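About the Okholm Cell

Okholm is the tabletop handling cell run by Flenier, a small service shop that sets up and maintains two-finger grippers for labs and training rooms. We use the cell to test finger sets, check wrist cameras and write the service sheets we send out with each job. Dilek Tokgöz has been in charge of it since the shop moved to Tomska Street.

The cell is a single arm over a white table. The gripper carries a matched pair of black fingers, slotted along their length. Finger sets are logged by number. The pair now in service is set 129.

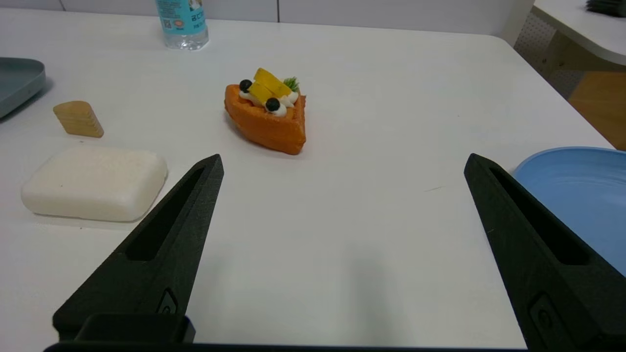
Setup begins with the fingers off. The mounting faces are wiped, the fingers are fitted by hand and the screws are brought up evenly, a little on each side before final tightening. The gripper is then closed at low speed until the tips touch. If one tip arrives early or sits high, the pair comes off again and the mounts are checked for grit. We do not correct a crooked finger in software.

Next comes the open and close check, 100 cycles with nothing in the grip. Zero position is read before and after. A change between the two readings means a loose mount or a worn drive, and the cell stays out of use until the cause is found.

The wrist camera is set last. Both fingertips must stay in view with the gripper fully open, with clear table between them. Lens focus is fixed at table height and the ring is locked.

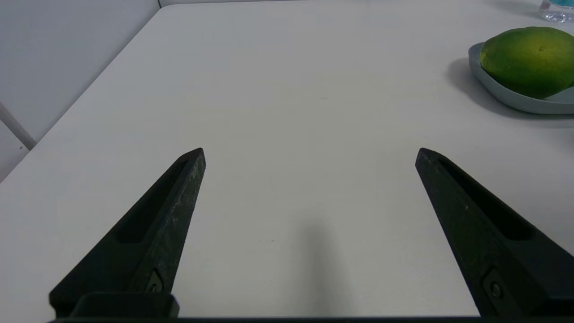 Scuffs on the outer faces are normal wear and are noted on the sheet. Damage to a tip is treated differently: the pair is replaced together, even if one finger is still good. Screws removed during service are not reused.

Routine care is done every 2 weeks. It covers cleaning, screw checks, cable inspection at the wrist and a fresh zero reading. A full strip-down is done every 4 months by Flenier staff, using the Pomare procedure, our own shop manual. The current revision is dated 7th April.

Customers may send in fingers and mounts for inspection. Please include the set number and the last zero reading.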